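Vanbridge Classroom Arm Kit
12/11/19
By Anitha Shenoy

The Vanbridge is a small tabletop arm sold as a kit for school robotics clubs and first-year college classes. It comes with a two-part gripper, a motor controller, a power supply, a bench clamp and a bag of practice cubes. A laptop is not included. The software runs on any machine the club already has, as long as it has a free USB port.

We sell the kit in one version only. Earlier buyers asked for a cheaper one without the gripper, and we tried that for a season, but most of those clubs came back for the gripper within the same school year. It is now part of the base kit.

What students do with it

The course notes were written by Leobardo Valdovinos, who ran the after-school robotics club at Kilham for several years before joining us. They cover 10 sessions. The first two are assembly and wiring. Session three is homing the joints and setting limits so the arm does not drive itself into the table. From session four on, students work with the cubes: approach, line up, close, lift, place.

The approach takes the longest. Students tend to bring the arm down too fast and knock the cube away, or stop short and close on air. The notes have them jog the arm by hand first, write down the joint values, and then put those values in a short program. Groups of four work best. With five, one student usually ends up watching.

Teams that finish early can try the Olside task sheet, which uses the same cubes on a marked mat and is scored by time and placement. It is a separate download and can be printed on plain paper.

Setup

Use a flat table with a light, plain top if you can. Clamp the base at least a forearm's length from the table edge. Leave slack in every cable and run each joint through its full range by hand before switching on the power. A cable that is tied too short will pull out of its plug, and this is the most common repair request we get.

Check the gripper screws at the start of each session. They work loose with use. A drop of removable thread lock helps, but don't use the permanent kind.

Assembly takes roughly 5 hours for a group that has not done it before.

Specifications

Joints: 4, plus gripper
Power: 12 V supply, included
Connection: USB
Practice cubes: one bag
Course notes: printed and PDF
Price: $900, school orders only

Spare gripper plates, cables and motors are sold one at a time. Tell us which joint the motor is for when you order, as they are not all the same. Shipping on spares is flat rate.

Schools ordering for a January start should send the purchase order before winter break. Questions about the course notes go to Leobardo. Questions about orders and repairs go to Ingeborg Buschmann in the parts office.

Related items
Spare gripper plate and screws
Cable set, full arm
Olside task sheet and mat
Lã wheeled base for clubs
Extra practice cubes

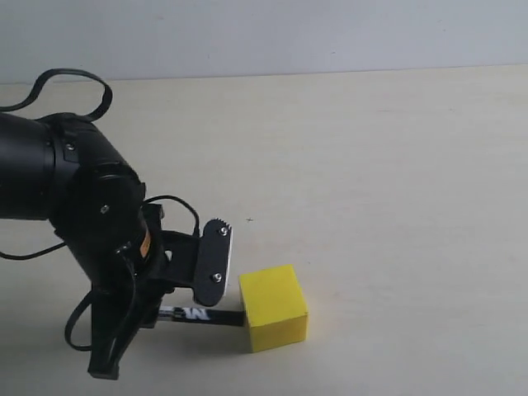

Page 10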